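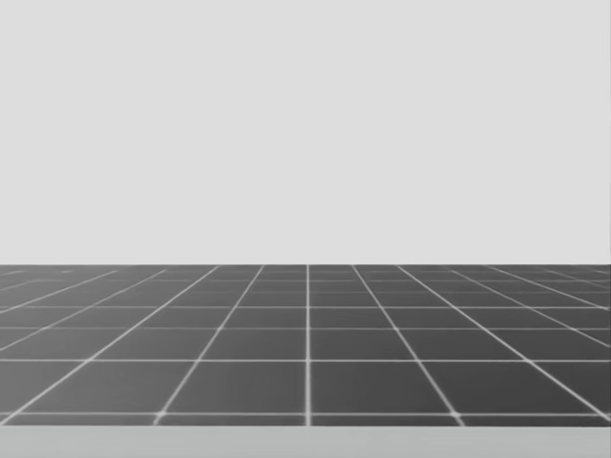

Kapitel 4
Rasterpläne oder: Warum Städte rechte Winkel mögen

4.1 Ein Lineal genügt

Wer eine Stadt gründen will und wenig Zeit hat, greift zum Lineal. Das war in der Antike so, das war im Mittelalter so, und in den Gewerbegebieten unserer Gegenwart hat sich an dem Verfahren wenig geändert, abgesehen davon, dass das Lineal inzwischen Lizenzgebühren kostet. Man zieht parallele Linien in die eine Richtung, parallele Linien in die andere, und was dazwischen übrig bleibt, heißt Baublock. Den Rest erledigen Grundbuchamt und Zuversicht.

Das orthogonale Straßenraster gehört zu den ältesten Werkzeugen der Stadtplanung und zu den am häufigsten beschimpften. Man hat ihm Seelenlosigkeit vorgeworfen, Militarismus, Krämergeist und Zugluft. Der letzte Vorwurf ist der am besten belegte. Trotzdem wurde es in so vielen Kulturen und unter so verschiedenen Herrschaftsformen verwendet, dass man aus einem rasterförmigen Grundriss allein so gut wie nichts über die politischen Ansichten der Gründer ableiten kann. Studierende tun es in Klausuren dennoch regelmäßig.

In diesem Kapitel geht es um die Herkunft des Rasters, seine wirtschaftliche Logik und die Frage, was geschieht, wenn es auf einen Hügel trifft. Vorausgesetzt werden die Begriffe Parzelle, Baublock und Erschließung aus Kapitel 2. Wer sie vergessen hat, ist in guter Gesellschaft und schlägt kurz nach.

4.2 Vom Feld zur Straße

Das Raster ist vermutlich keine Erfindung der Städter. Wer Ackerland verteilt, besteuert oder nach einer Überschwemmung neu vermisst, kommt fast von selbst auf gerade Grenzen, und wer auf solchem Land später Häuser baut, übernimmt sie. Die römische Landvermessung hat in der Poebene Linien hinterlassen, denen Feldwege und Gräben bis heute folgen. Es gibt wenige Verwaltungsakte, die sich so lange gehalten haben, und keinen, der dabei so wenig gepflegt wurde.

Die griechischen Pflanzstädte an den Küsten des Mittelmeers zeigen den nächsten Schritt. Hier wurde das Raster zum Programm: gleich große Grundstücke für Siedler, die zumindest am ersten Tag gleich sein sollten. Wie lange diese Gleichheit hielt, lässt sich an den Grabungsplänen ablesen. Durchbrochene Trennwände und zusammengelegte Höfe zeigen, dass manche Familien bald zwei Parzellen brauchten und andere gar keine mehr. Die Straßen blieben dabei, wo sie waren. Diese Beobachtung wird uns noch öfter begegnen: Eigentum wechselt schnell, Gebäude wechseln langsam, Straßen wechseln fast nie.

4.3 Die Übungsstadt Jirnville

Um die folgenden Abschnitte nicht mit den Sonderfällen wirklicher Städte zu belasten, arbeiten wir mit einem Modell. Es heißt Jirnville, liegt auf einer Ebene und besitzt weder Fluss noch Geschichte, was die Berechnungen sehr erleichtert. Jirnville umfasst 300 Baublöcke. Die Straßen sind 15 Meter breit, die Einwohner geduldig. Alle Übungen am Ende des Kapitels beziehen sich auf diese Angaben.

Der Nachbarort Flallton dient als Gegenbeispiel. Er ist gewachsen, wie man so sagt, also ohne Plan und mit viel Streit. Seine Hauptstraße macht an drei Stellen einen Knick, von denen sich zwei mit dem Gelände erklären lassen und einer nur mit einem Schweinestall, der längst verschwunden ist. Touristen würden Flallton lieben. Der Lieferverkehr sieht das anders.

Beim Vergleich der beiden Orte sollte man sich vor dem naheliegenden Fehlschluss hüten, der eine sei geplant und der andere natürlich. Auch in Flallton ist jeder Meter Straße das Ergebnis einer Entscheidung. Es waren bloß sehr viele Entscheidungen, und die wenigsten Beteiligten wussten voneinander.

4.4 Was ein Block kostet

Das stärkste Argument für das Raster war selten ein ästhetisches. Rechteckige Grundstücke lassen sich leicht vermessen, leicht beschreiben und vor allem leicht verkaufen, notfalls an Leute, die sie nie gesehen haben. Ein Käufer braucht nur eine Blocknummer und eine Parzellennummer. Ob an dieser Stelle ein Sumpf liegt, erfährt er bei der Anreise.

Die Blockgröße ist dabei die folgenreichste Größe im ganzen Plan und wird erstaunlich oft nebenbei festgelegt. Kleine Blöcke ergeben viele Straßenecken, kurze Fußwege und gute Ladenlagen. Sie ergeben aber auch viel Straßenfläche, die gepflastert, entwässert und beleuchtet werden will und für die niemand Miete zahlt. Große Blöcke sparen Pflaster und schaffen dafür ein Inneres, in das kein Licht und bald auch keine Ordnung mehr gelangt. Die Hinterhöfe des 19. Jahrhunderts sind zu einem guten Teil die Quittung für eingesparte Querstraßen.

Im Modell lässt sich das nachrechnen. Angenommen, die Gesellschaft Bukex erwirbt in Jirnville ein Gelände von 1000 Metern Länge und möchte es in Längsrichtung mit Querstraßen aufteilen. Jede zusätzliche Straße kostet 15 Meter verkäuflichen Grund und bringt zugleich neue Eckgrundstücke, die sich teurer verkaufen lassen. Irgendwo liegt ein Optimum. Die Bukex wird es suchen, und zwar aus der Sicht des Verkäufers; Bewohner kommen in ihrer Rechnung erst vor, wenn sie unterschrieben haben.

4.5 Das Raster und der Hügel

Solange das Gelände eben ist, verläuft die Planung friedlich. Schwierig wird es, sobald sich der Boden hebt. Das Raster kennt dafür drei Antworten. Es kann den Hügel ignorieren, was zu Straßen führt, deren Steigung Postboten altern lässt. Es kann ihn abtragen, sofern Geld und Schaufeln reichen. Oder es kann sich biegen und hört damit streng genommen auf, eines zu sein.

Die meisten Städte haben alle drei Wege ausprobiert, gern im selben Viertel. In unserem Modell übernimmt diese Rolle die Siedlung Lambrakis, die am Hang oberhalb von Jirnville liegt und deren Straßen auf dem Papier exakt rechtwinklig sind. Im Gelände enden einige davon als Treppe. Im Stadtplan sind Treppe und Straße mit derselben Strichstärke gezeichnet, ein Umstand, den Möbelspediteure nur einmal übersehen.

Bevor wir im nächsten Abschnitt die Steigungen berechnen, empfiehlt sich eine kleine Vorarbeit. Nehmen Sie den Plan Ihres eigenen Wohnorts und suchen Sie eine Straße, die schnurgerade beginnt und dann ohne erkennbaren Grund abweicht. Notieren Sie drei mögliche Erklärungen und prüfen Sie diese an einer älteren Karte. Den Schweinestall dürfen Sie erst gelten lassen, wenn er eingezeichnet ist.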